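采集组近况：挂杯子这件事，比想象中有意思得多

十二月这一期轮到采集组来写，我先抢到了键盘！上一期答应过大家，要讲讲我们这几个月到底在里间忙什么，为什么走廊里总有人抱着一箱杯子走来走去。趁着年底盘点数据，一次讲清楚。

先说数字。截至2019年12月19日星期四，“挂杯”这一项任务我们一共收了268条可用的示范。可用的意思是：从机械臂离开起始位开始，到杯子挂稳、夹爪松开退回为止，中间没有断流，没有急停，关节数据和腕部相机的画面对得上时间。另外还有84条单独放着，都是没挂上、挂歪了或者半路滑脱的。这84条我们没有删，后面会说到它们的用处。

挂杯这个任务是五月定下来的。当时Cadwood那边的同事做完了一轮“拿起来、放进去”的基础动作，训练出来的模型在方块和碗上表现很好，大家都挺高兴，接着就有人问：要是放的地方不是一个平面呢？杯架就这么进了名单。杯架上的木钉是斜着往上的，把手又只有那么大一个圈，杯子得先转到合适的角度，再顺着木钉的方向送进去，松手的时候还不能把它带下来。人做起来连想都不用想，写成规则却麻烦得要命，拿来做示范学习正合适。

第一个月我们走了不少弯路。最早大家图省事，每次都把杯子摆在同一个地方，口朝上，把手朝右，一上午能录一大堆，看着进度条特别有成就感。结果模型一训练出来，杯子只要挪开一个巴掌的距离，它就对着空气认认真真地夹一下，然后认认真真地往杯架上挂空气。Thoa Ngô当时在旁边看着，笑了半天，第二天就把摆放规则全改了。

现在的规则是这样的：桌面划成8个区，每录完一条就换一个区，杯子的朝向由脚本随机给，立着、横着都有。杯架也会动，底座转一个角度再录。目标木钉由屏幕提示，4根都要轮到，高的低的、左边右边的不许挑。桌上还会放别的东西，免得模型以为世界上只有杯子和杯架。
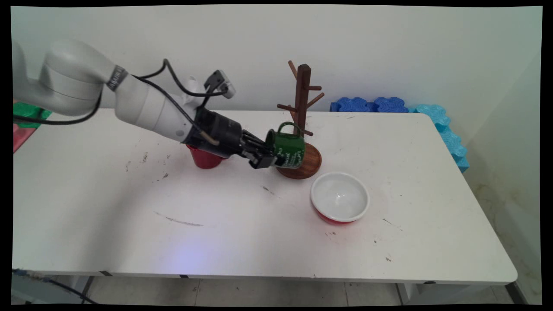

操作手法上也慢慢磨出了一些共识。刚上手的人容易犯同一个毛病，就是太急着纠正。夹爪快到木钉的时候发现角度偏了一点，手一抖，往回一拉，再往前一送，这条示范里就多了一段来回晃的轨迹。晃一次两次没什么，几十条里都有，模型就老老实实把“到跟前先晃一晃”学成了标准动作。我们在Homville的那台机器上真的见过这个版本，到了木钉跟前必定犹豫两下，像在跟杯架打招呼。后来统一的说法是：偏了就停住，看清楚，再用一个干净的动作改过来。停顿没关系，后处理会把长停顿压短，晃动可不好剪。

另一个共识是关于转腕的。杯子横着夹起来以后，要在离开桌面有一段高度的时候就把角度转好，别等到木钉旁边再转。一来旁边有杯架挡着，余地小；二来腕部相机那时候看到的大半是杯子，木钉在画面里只剩一小截，模型很难从这样的画面里学到什么。改了这一条以后，同样数量的示范，训练出来的效果明显顺多了。具体的曲线等Quan系统里的评测跑完再放给大家看，现在还差最后一轮，我不想提前报喜，虽然真的很想报！

说到Quan，顺便给没用过的同事介绍两句。它是我们自己搭的标注和回放工具，录完一条马上就能在上面拖着时间轴看，关节角、夹爪开合和画面排在一起。每条示范都要有第二个人过一遍，打上“可用”“保留为失败样本”或者“作废”。操作的人不能审自己的，这条是硬规定。一开始有人嫌慢，后来发现第二双眼睛抓出来的问题还真不少，最常见的是夹爪已经松开了，杯子还在木钉上晃，录制就提前结束了。这种条目看着像成功，其实没有拍到结果，只能退回去重来。

再说那84条没成功的。以前我们的习惯是录坏了就扔，硬盘也清爽。这次Irnimgate的算法同事专门跑来说，千万留着，他们想训练一个小的判别模型，用来在执行过程中判断“现在这个样子还有没有救”。把手擦着木钉边上过去了，是继续往前送，还是退出来重新对？这个判断光看成功的例子是学不出来的。所以现在失败样本也有了自己的标签：没对准、夹持打滑、碰到杯架、松手后掉落。每一条还要标出事情是从哪一帧开始变糟的，这活儿挺费眼睛，但我觉得是今年做得最值的一件事。

杯子本身也值得说几句。我们从一开始就想要各种各样的把手，圆的、扁的、宽的、窄得只能伸进两根手指的。表面反光的杯子对相机是个考验，颜色深的杯子夹在黑色夹爪里边界又不好分。这些“不好分”恰恰是我们想要的，数据里没有，到了现场就一定会碰上。家里有闲置杯子的同事，欢迎拿来！要求很简单：有把手，没有缺口，不是特别心疼的那种。杯子底下会贴一个编号，用完可以还。

明年开年的安排先透个底。第一件事是把杯架换着来，现在模型对这一款已经很熟了，换一款木钉角度不同的，看它能带过去多少。第二件事是反过来做，从杯架上把杯子取下来，立着放回桌面。听起来像倒放，其实手感完全不同，取的时候要先往上抬一点才能脱钩，直着往外拽会把整个杯架带倒，我试过，不止一次。

还有就是招人手。采集组春节后要开两班，想来试操作的，不管是哪个部门，都可以到里间来坐一个下午。头几条录得难看是正常的，练习段不进正式数据，放心大胆地挂。报名直接在内部日历上挑空位，备注写“挂杯”就行。带水进来的请放在门边的架子上，别放桌上，桌上的杯子已经够多了。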